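The Case for Two Baskets

May 5, 2023
By Hawi Tamiru

I have become a basket person, and I'd like you to become one too. Last April I counted what was lying loose on the flat surfaces of my home, and the number was 206. Batteries, twist ties, a lemon, three tape measures! I had drawers and I had cabinets with doors. What I didn't have was anything open, close by and easy to drop a thing into while walking past.

My argument is that every work table needs two wicker baskets, and that at least one of them should have its purpose written down where people can read it. A lowercase word in black marker is plenty.

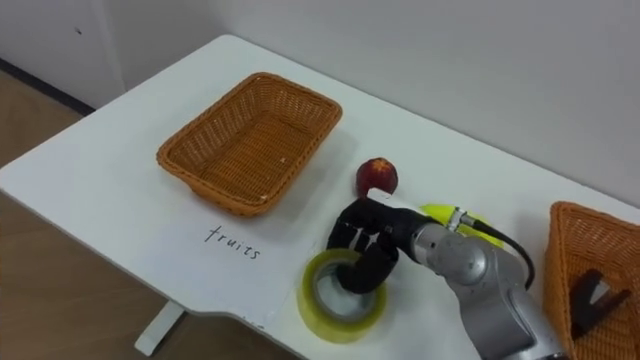 I know how that sounds. My sister thinks labels are for preschools. But a basket with no name fills up with everything, and within a week you are digging past a charger to find a plum (ask me how I know). Write "fruits" beside it and people hesitate before they toss their keys in. I've watched it happen at my own table, with guests, and it delights me every time.

Why wicker, though? I tried the alternatives. The Mimlow bins stack beautifully, and I gave mine away after 11 days because they slid all over the table and everything I dropped in them clattered. Then came a Gukik wire tray, handsome enough, except that pens poked out through the bottom. Wicker grips a little, it lets air move around a pear, and that warm orange-brown looks wonderful on a white table.

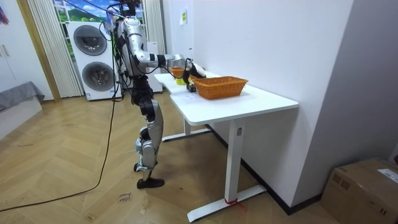 What goes where

Keep the categories embarrassingly broad. One basket is for things you eat, the other is for things you use. Tape, scissors, a spare cable, the little black whatever-it-is that belongs to some gadget: all of that is basket two. I once followed a system from a book that had 11 categories, and I spent more time deciding than tidying. 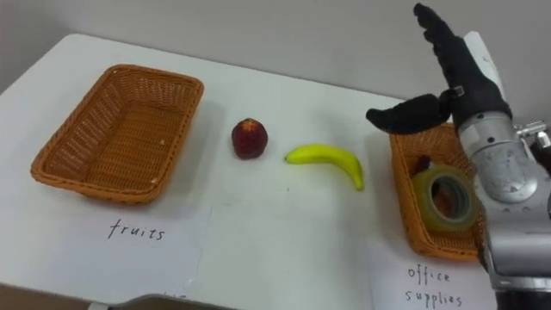
The sorting itself takes me 5 minutes after supper, and I've come to love it. There is real pleasure in picking up a banana and knowing exactly where it lives.

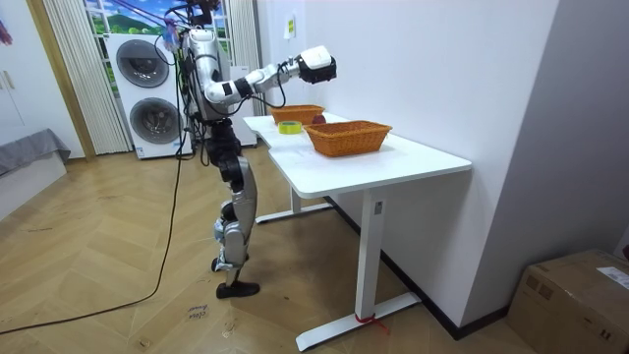 Placement matters more than people expect. I used to push my baskets together against the wall, very neat, and then I'd reach for one and bump the other. Leave a gap. With a basket toward the back and another nearer the middle, there's space between them for a small round red thing that might be an apple, and a roll of yellow tape can lie flat beside the nearer basket until you get to it. That open patch of table is your landing zone, and it should be allowed to get a bit messy during the day.

My neighbor Loren keeps just one huge basket and swears by it, and I'll admit her kitchen looks fine. I still say she should buy a second one and find a marker.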